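Dellow Stone open day: a wet Wednesday among the slabs

I have been going on about our kitchen worktops for so long that when Dellow announced an open day at their stone yard, my sister signed me up without asking. Best thing she's done for me in years! I had only ever seen stone as those little sample squares you get in showrooms, the ones that fit in your palm and all look lovely and tell you nothing at all about what a whole worktop will be like. So off I went, on the early bus, with a flask and completely the wrong shoes.

The yard is out past the ring road, behind a tyre place, and you can hear it before you can see it. A sort of long wet hiss, with a whine on top. That's the bridge saw (I know this now, I knew nothing at half past eight that morning). We signed in at a portable cabin, got given hi-vis vests and ear defenders, and were split into two groups according to whether we wanted the saws first or the slabs first. I said slabs, mostly to get the tea that was on that side.

Our guide was Mathis Maillard, who has been at Dellow long enough to have opinions on everything, including the tea. He started us off in the slab store, a great high shed with the stone standing on edge in A-shaped racks, like records in a shop. You walk along the aisles and each slab is taller than you are. I had a bit of a moment, to be truthful. There was a green one with what looked like a river delta running through it and I stood in front of it so long that the group went round the corner without me.

Things I learned in the slab store, in no sort of order. Marble and granite people don't always get along. Quartzite and quartz are two different things, one dug up and one manufactured, and if you mix them up Mathis will close his eyes for a second before answering you. Slabs cut one after another from the same block are kept together and numbered, so you can open two of them out like a book and have the veins mirror each other. Bookmatching, it's called. They had a pair standing open at the end of the shed and it looked like an enormous moth.

And the price of that pair? 4,000 for the stone alone, before anybody has cut or polished or carried anything. I wrote it down and then underlined it so I could show my husband how reasonable I was being about our own kitchen.

After that came the bit I had been waiting for, which was edges. I hadn't realised how much there is to say about edges. There's the plain square one, the pencil round, the bullnose (too much like a bus shelter for my taste), the mitred one where two pieces are joined at the corner to look like one big chunky block, and a fancy stepped one called an ogee that everybody over a certain age in our group went straight for. Mathis ran his thumb along each one as he talked and then made us do the same. You really can't choose an edge with your eyes only, he said, you'll be leaning on it for years.

He also made a point I've thought about ever since, which is that the edge and the top are never going to look quite the same. You're seeing the stone cut in two different directions, and the light falls on them differently as well. Go for a dark top and the side may well come up paler, with the veining stretched out or bunched up. Some people hate it. I love it, I think it makes the thing look like it came out of the ground.
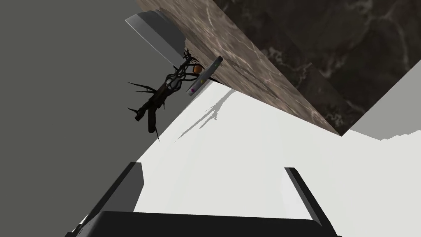 Monique Cordier thought I was mad. She'd had dark marble in her last house, she told me over the biscuits, and she would never go back to it: every lemon, every splash of vinegar, every glass of wine left standing overnight had left its mark, and the pale veins did nothing to hide them. Have it in the bathroom, was her advice, or on a little table in the hall where you only put your keys, and get yourself a nice boring granite for the kitchen.

I've had better advice from strangers, but not often. We ended up going round the rest of the day together, bickering about stone, and it was great fun.

Anyway, the acid thing is true, and Mathis didn't try to hide it. He had a polished offcut on the bench and put a drop of lemon juice on it at the start of his talk, then wiped it off at the end, and there was a dull little ring. It's called etching, and sealing won't stop it. Sealing helps with stains, so oil and coffee and that sort of thing, but acid eats at the polish itself. What you can do is have the stone honed (a matt finish) so that the marks don't show up as much. Or you can decide you like a worktop that looks lived on. Monique snorted at that.

The saw shed was after lunch. Lunch was a baguette, quite a good one, in the cabin with the windows steamed up. By then the rain had properly set in and my shoes had given up.

You watch the saws from behind a rail. The water is what surprised me, there's just so much of it, pouring over the blade the whole time to keep it cool and keep the dust down. All that water runs off the colour of milky tea and goes down channels in the floor to be cleaned and used again. They press what's left into grey cakes, which get taken away by the skipload. I asked what happens to it afterwards and got a rather long answer about aggregates, which I'm afraid I lost halfway through on account of the ear defenders.

The polishing was my favourite. It's done in stages, from a really coarse pad up to one so fine it feels like nothing, and the colour comes up a bit more each time. Before polishing, even a deep brown marble looks like a pavement. There was a young lad finishing the corner of a vanity top by hand, going over and over the same few inches, and he let two of us feel it in between pads. I couldn't have told you the difference between the last two with my fingers, but he could.

A few practical notes if you're thinking of going to the next one.

The open day is free but you have to book, and the groups are small. There were 59 names on the sign-in sheet by the time I left, spread over the whole day.

Wear proper boots. I can't say this strongly enough.

Bring a drawing of your kitchen with measurements on it, even a rough one. The woman in the office priced mine up in ten minutes while I waited, including the cut-outs for the sink and hob. The cut-outs cost more than I'd have guessed!

Have a look in the remnants pen on your way out. It's round the back by the forklift, and it's where the leftover pieces from bigger jobs end up, all priced with a wax crayon. Big enough for a shelf or a windowsill or a pastry board. I came home with a bit of cream limestone that cost me less than the lunch would have in town, and carried it on my knee on the bus like a cat.

If you drive, don't park at the tyre place. They're not keen.

Also, ask how long it'll take. From choosing your slab to having it fitted is 6 weeks at the moment, and five of those are waiting your turn. The cutting itself is only a day or so. They come and make a template once the cupboards are in, and you mustn't move so much as a door after that.

As for what we're having, I put my name on a slab before I left. Dark brown, pale veins, square edge, honed finish. Monique has written her phone number on the back of my leaflet so that I can ring her when I spill something on it.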